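Search this site Enter keywords Go

Sundemik publishes reset rules for tabletop robot trials

5 comments 30 shares

Sundemik has published a set of good practice rules for two-handed robot trials, covering how a simulated or real workspace should be set up before a run is scored. The document is free to download and takes effect in December for labs that want to list results with the group.

The rules were drafted with Ashworth and Lirari, which both run picking and packing tests. Their engineers had found that scores from different labs could not be compared. Some labs began each run with the hands already touching the bin, and others started with the arms parked well back.

Under the new text, every run must start from a written reset state. Bin angle has to be logged, and any change in hand position between runs must be reported with the score. A lab that drops a failed run has to say so and keep the record for 30 days.

Simulated trials get their own section. Labs must name the software version and state which results come from simulation – mixed tables are no longer accepted.

Gullel, which tests grippers for warehouse customers, said it would follow the rules but called the logging section long. The first draft drew 397 comments.

A reset state for a simulated bin task, with the bin empty and a hand at each side of the table: 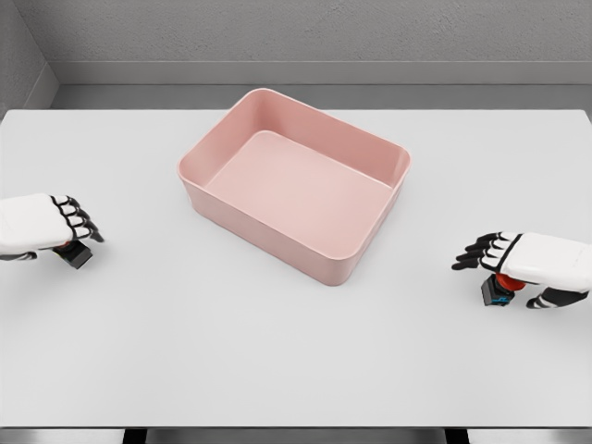
What labs need to do next

Labs already listed have until the start date to send in their reset sheets. Sundemik will check 2 runs from each lab against the sheet.

Comments

gripfan: Good to see failed runs covered. We have kept ours for years.

tblake_sim: Does bin angle need to be logged if it is randomized? The text is not clear to me.

marlo: @tblake_sim yes, see the logging section, you log the value for each run.

Load more comments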